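Can it fix the vacuum yet?

Mayu Takagi has repaired vacuum cleaners at Prulville for years, and she isn't worried about her job. "People send me robot videos every week," she says. "I ask how many tries it took."

The chore she'd hand over first is joining hoses. 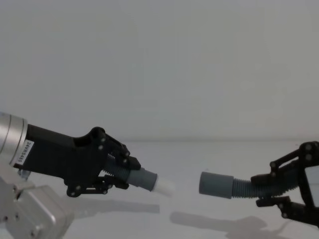
"Two arms, one plug, one socket. My nephew does it without looking." Hotano, she was told, quotes 189 good joins. Out of what? "They didn't say." 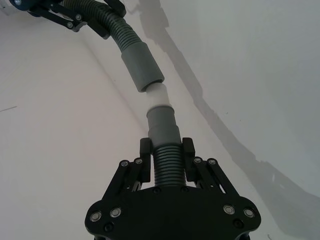
What would change her mind

"A crooked start, and it sorts itself out. Then a dirty hose. Then call me."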